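3.2 What people do with the sponge

I came to this part of the study sideways. The plan was to write about dish soap, and I had a whole notebook ready for it, with columns for brand and amount and whether people squirted it into the sink or straight onto the plate. Then I sat in Yara Bataineh's kitchen on a Saturday morning and watched her wash up after breakfast, and what I wrote down was nearly all about her sponge. So the soap got moved to Section 3.4, and the sponge gets its own pages here.

A word on what I mean by sponge, as the term turned out to cover a lot of ground when I put it to the households. I mean the ordinary two-sided kind, foam on one side and a scouring layer on the other. Steel wool, brushes, knitted cloths and the little net bags that onions come in (three households swear by those!) are left to Section 3.5. We had 133 kitchen diaries to work with, each one kept for 2 weeks, and the two-sided sponge shows up in most of them, usually without any comment at all. People write "washed pan" and you only learn what they washed it with if you ask.

When I did ask, I got a lot more than I expected. My first question was always the same one: which side do you start with? I thought this would be a quick warm-up before the real interview. Deisy Lozano talked about it for most of an hour. She starts foam side down on everything, glasses and then plates and then pans, and only flips if she can feel something stuck. "Feel" was her word, and she was firm about it. She doesn't look at the plate much while she washes. She looks out of the window, or at the kids, and lets her fingers tell her where the egg is. Samer Matar goes the other way around and starts with the green side on whatever was on the stove, then switches to foam for the rest. He called the foam side "the polite side," and I have been calling it that ever since.

The grip is where I got properly interested. I had assumed, I think like most people who write about housework, that a sponge is held flat under the palm, and that's how it is usually drawn. It does happen, mostly on counters and cutting boards. But with pans it's far less common than I'd have guessed. The sponge gets pinched across the middle so that it folds, and then you have a thick foam wad with a bit of scourer wrapped over the edge, and you can get that into the place where the wall of the pan meets the bottom. I started calling this the pinch hold in my notes (Figure 4).

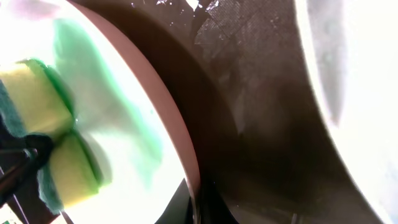

Figure 4. A two-sided sponge pinched at the middle, close to the rim of a pan. The dark green scouring layer shows as a thin strip along the edges of the yellow foam.

Bilal Sfeir wrote back, when I sent the draft of this section around to the households, that I was making too much of the pinch. In his view people fold the sponge when the sponge is too big for the job, and if the stores sold them smaller we'd all hold them flat and I would have nothing to write about. He also said that a new sponge won't fold nicely, it springs open on you, so what I was seeing in the kitchens was really a matter of how old the sponges were. I should go back and ask how long each one had been in use.

I did go back, and he has a point, though I don't think he has the whole of it. The diaries have a line for the day a new sponge was opened, and where people filled it in I could match it against my visit notes. Stiff new sponges were indeed held flat more often. But several people folded theirs on the first day, with some effort, and Ziad Sabbagh told me he bends a new one back and forth under the faucet before he'll use it, to "get the fight out of it." That's a person going out of his way to be able to pinch. On size I'm less sure. Yara cuts her sponges in half with kitchen scissors (she says they last longer that way, her sister says they don't) and she still folds the halves for the frying pan. The halves make a tiny, awkward little wad, and she knows it, and she does it anyway.

What the fold gives you, as far as I can tell from watching and from trying it on my own pans, is a choice of surface without having to let go. Roll your thumb a bit one way and there's more foam on the pan, roll it the other way and there's more scourer. Deisy's flipping and Samer's switching are both a kind of full turn, and you have to loosen your hand for that. The pinch allows something in between. I noticed this most around rims, where people would run the fold along the edge with a lip of sponge hanging over on each side, inside and outside done in one go. Nobody described this to me in an interview. They just did it, and when I mentioned it afterward two of them tried it again with an empty hand in the air to see if I was right.

Coated pans complicate things. The households were split on whether the green side is allowed near them at all, and in a few homes this was a live argument between two people who share a sink. In those kitchens there were often two sponges, an old one with a worn-down scourer for the coated pans and a fresher one for everything else. The old one had usually been promoted to the job, or demoted, depending on who was telling it. I asked how you tell them apart and was shown a snipped corner, a rubber band, and in one case just the left side of the sink versus the right. Guests get it wrong constantly, I'm told.

I should say where all this is weak. I watched people who knew I was watching, and Samer admitted he scrubbed for longer than usual with me standing there. The diaries are better on that count but say almost nothing about hands. And I visited mornings and evenings far more than midday, so the quick lunchtime rinse, with one plate and one fork and somebody late for something, is thinly covered. My hunch is that the flat palm comes back in there, but I only have a handful of lunchtime visits to go on.

Storage between washes, including the long-running dispute over the edge of the sink, is taken up in 3.3.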